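Packing Small: A Conversation at the Liritz Household Goods Lending Room
2 August 2021

The Liritz Household Goods Lending Room occupies the ground floor of a former dry goods store on Jorden Street. Over the past year it has filled 1228 small orders for residents of the Mikkelsen district, most of them placed by telephone and collected the same day. The coordinator of the packing room met with us to discuss how an order is put together, and asked to be identified by position only.

"People assume the work is in the shelving," the coordinator said. "The shelving was finished in February. What takes our attention now is the table."

Orders are assembled in a basket before anything is bagged. The room bought its first plastic baskets when the Allero branch closed and sold its fittings. Earlier, staff packed straight into paper sacks, and small articles were often crushed by the boxes placed over them.

"With a basket you can look in from the side and from the top," the coordinator explained. "A round container with a lid should sit flat. If it is leaning on a carton, you can see that, and you move it. In a paper sack you find out when the customer calls."

Asked which articles give the most trouble, the coordinator named tall, narrow boxes. They are packed first, along one end, and flat packets are slipped in beside them. Soft or wrapped goods go in last.

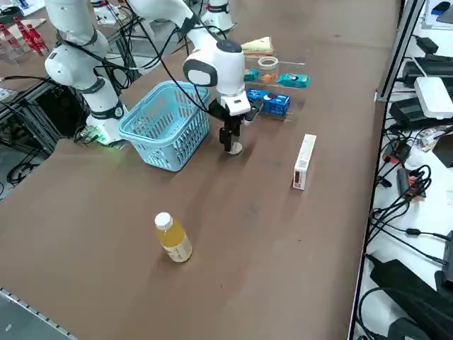 The packing table, with a light blue basket, a clear display stand and a tall white box.

The stand is a more recent addition. Articles for an order used to be laid out directly on the table, where the larger cartons hid the smaller ones. Staff now set most of them on raised levels, with the low cartons toward the bottom.

"We tried a wire rack first, and it was not a success," the coordinator said. "Anything with a small base tipped over. The clear stand was six dollars at a store closing, and I would have paid more."

The room keeps 206 different articles in stock, among them first aid supplies, sewing notions, sponges and packaged snacks. Food and cleaning products are never placed in the same basket. An order containing both is divided at the table and given two slips with the same number.

The coordinator expects the number of articles to grow to 500 once the rear storeroom is painted and opened. Asked whether a second table would be needed, the coordinator was doubtful.

"I would like a wider one," the coordinator said. "Two tables means walking between them with half an order in your hands, and that is how a packet gets left behind. We had that arrangement at the old address."

Orders may be placed by telephone until noon. Residents are asked to return baskets to the front counter, where a shelf to the left of the door has been set aside for them.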